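In Defense of the Junk Bin

I have a friend, Štěpánka, who owns a label maker and is not afraid to use it. Her kitchen drawers have labels. The shelf where the labels live has a label. Last April she came over to help me "get a handle on things" (her words, I had only asked if she wanted coffee) and by 4 p.m. we were having a real argument about a bin.

It was the catch-all. Every house I've ever lived in has had one, and mine goes back to my grandfather's workshop, where anything that didn't have a home went into a big metal tub by the door. Screws, a doll's shoe, half a flashlight. You wanted something odd, you went and rooted around in the tub. And you generally came up with it, plus something else you'd forgotten you owned!

Štěpánka's position is that a mixed bin is a decision you haven't made yet. She wants small boxes, lids, one kind of thing per box. She'd read a book by some organizing guy and was quoting it at me across my own table. The method takes 45 minutes per drawer, apparently. I have a lot of drawers.

So let me make the case for the bin, the way I wish I'd made it that afternoon instead of just getting huffy and washing cups.

First, most of the stuff in a house is one of a kind. Sure, sort your socks, sort your batteries, sort your forks. But I own exactly one stapler. What is the category for a stapler? "Office," says Štěpánka. Fine, so now I have an office box with a stapler in it, and a toy box with four toys in it, and a cup box, and I've bought three containers to hold what used to fit in one. I went to Silter, where she gets her boxes, and priced it out for the whole apartment. It came to 447 dollars before tax. For empty boxes!

Second, and this is the part I feel strongly about, a bin has to be shallow in the filling. I'll give the tidy people this much. A bin you've packed to the brim is a landfill, and I've had those too, and moved them from apartment to apartment without once seeing the bottom. The trick is to stop early. If you can still see the floor between things, you can find anything in it with one look from above, no lids, no labels, no remembering which box you were feeling clever about back in the winter.

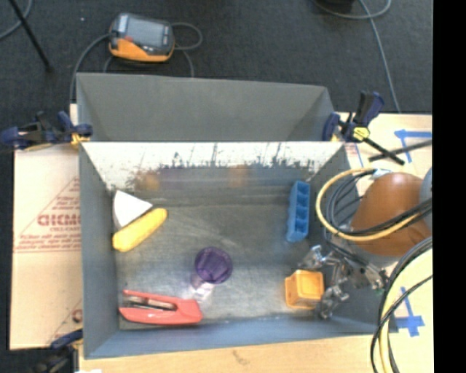
A stapler, a cup, a yellow thing a lot like a toy ear of corn, and plenty of floor left over.

See how easy that is? Coral-red stapler, purple cup, long blue block with the little square compartments in it. Nothing on that floor belongs with anything else and I could still lay my hand on any of it in a second. Color does half the work. I've come to think people who complain about mixed bins mostly have bins full of gray and black things, cables and chargers and so on, and I'd go along with giving those a box of their own.

I also like a metal bin over plastic or cloth. It gets scratched up and looks better for it, and you can hear what you dropped in. My neighbor Vlastimil swears by canvas baskets because they're quiet, but he has a baby, so his situation is different. Canvas sags. You end up with everything in a heap in the middle, and a heap is where staplers go to get lost.

And keep a second bin behind the first one. Leave it empty. Štěpánka thought this was the craziest thing I said all day, "a bin for nothing," but it's the best habit I've got. When I can't see the floor of the front one anymore, I move things across one at a time and whatever I don't feel like picking up goes out the door. Takes me up to 30 minutes, with the radio on, and I do it maybe twice a year.

Now, she did get me on one point. Anything sharp shouldn't be in there, and anything you need in a hurry shouldn't either. The scissors now hang on a hook. So does the spare key, which I'd been fishing for every time I locked myself out on the balcony side (long story, Vlastimil was involved). I'll also admit the label she put on my spice shelf while I was in the other room has turned out pretty handy.

But the bin stays where it is, by the door. She's coming over again next month and says she's bringing dividers.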